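제4장 체와 거르기: 부엌에서 시작하는 분리의 원리

이 장에서 배울 것
크기 차이로 나누기. 구멍과 막힘. 거른 뒤에 남는 것과 빠지는 것.
준비 지식: 3장의 밀도, 가라앉음. 안 읽었으면 먼저 읽고 올 것. 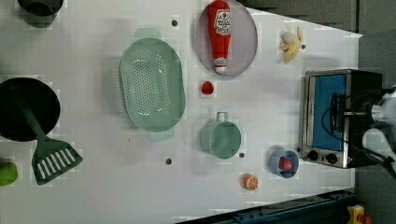
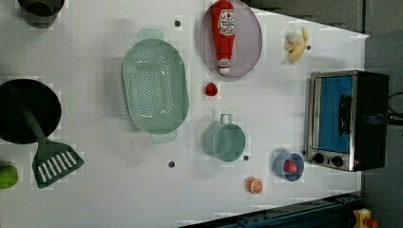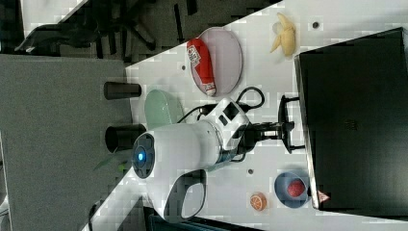
분리는 화학 실험실보다 부엌이 먼저다. 쌀 씻기, 국수 건지기, 콩 고르기. 전부 섞인 것을 나누는 일이고, 나누는 기준은 대개 하나, 알갱이의 크기다. 냄비째 기울여 물만 따라내는 방법도 있지만 속도가 느리고 마지막에 꼭 몇 알이 딸려 나간다. 그래서 구멍을 쓴다. 두 번째 사진의 민트색 타원형 채반을 보면 평평한 바닥에 작은 구멍이 격자로 나 있다. 구멍보다 큰 것은 남고 작은 것은 빠진다. 원리는 이게 다다. 그런데 실제로 해 보면 그렇게 깔끔하지가 않다. 구멍보다 작은 알갱이도 서로 엉기면 안 빠지고, 길쭉한 것은 세워지면 빠지고 누우면 걸린다. 길이만 재서는 예측이 안 되는 이유. 4.2절에서 다시 다룬다.

용어부터 정리하자. 구멍 위에 남는 쪽을 잔류물, 빠져나간 쪽을 통과물이라 부른다. 거름종이를 쓸 때는 통과한 액체를 여과액이라고도 한다. 시험에 나오니 헷갈리지 말것. 어느 쪽이 '원하는 것'인지는 정해져 있지 않다. 국수는 잔류물을 먹고, 커피는 여과액을 마신다.

4.1 팔라시오스 마을의 콩 선별

트론코소(Josefina Troncoso)의 현장 기록에서 가져온 사례. 팔라시오스(Palacios)의 농가들은 수확한 콩을 체 3개에 차례로 통과시킨다. 굵은 체, 중간 체, 고운 체. 굵은 체에는 꼬투리와 줄기가, 중간 체에는 성한 콩이, 고운 체에는 깨진 콩이 남는다. 맨 아래로 떨어지는 것은 흙과 먼지. 1월에 한 농가에서 잰 값은 다음과 같다.

체에 올린 양 1,565 kg
중간 체에 남은 양 1,358 kg

차이는 207 kg. 여기에 꼬투리, 깨진 콩, 흙이 다 들어 있다. 콩만 잃은 양이 아니니 주의. 그리고 중간 체에 남았다고 다 콩도 아니다. 콩만 한 돌멩이는 그대로 남는다. 크기가 같으면 체로는 못 나눈다. 이때 필요한 게 3장의 밀도 차이고, 농가에서는 물에 담가 휘저은 뒤 위쪽의 콩부터 떠낸다. 돌은 바닥에 깔린다.

4.2 막힘

체를 오래 쓰면 느려진다. 구멍에 알갱이가 끼기 때문. 구멍과 크기가 비슷한 알갱이가 제일 골칫거리다. 훨씬 큰 것은 굴러다니고 훨씬 작은 것은 그냥 떨어지는데, 비슷한 것은 반쯤 들어가서 멈춘다. 흔들기, 두드리기, 뒤집어 털기가 다 이것 때문에 생긴 동작이다. 한꺼번에 많이 붓는 것도 나쁘다. 아래층만 구멍에 닿고 위층은 기다리게 된다. 얇게 펴서 여러번 나눠 붓는 편이 빠르다.

게브레미카엘(Chaltu Gebremichael)은 같은 콩을 두 가지 방법으로 걸러 비교했다. 좌우로만 흔든 체와 위아래로도 튀긴 체. 뒤쪽이 훨씬 덜 막혔다. 튀어오르는 순간 끼인 알갱이가 빠져나올 틈이 생기는 것으로 설명했는데, 자세한 계산은 이 책의 범위를 넘는다.

생각해 보기
쌀과 좁쌀이 섞여 있다. 체 하나로 나누려면 구멍은 얼마나 커야 하는가. 너무 크게 잡았을 때와 너무 작게 잡았을때 각각 무엇이 남는지 적어 보자.
소금과 모래는 알갱이 크기가 비슷해도 나눌 수 있다. 순서를 쓰시오. (도움말: 물을 먼저 떠올릴 것. 풀이는 304쪽)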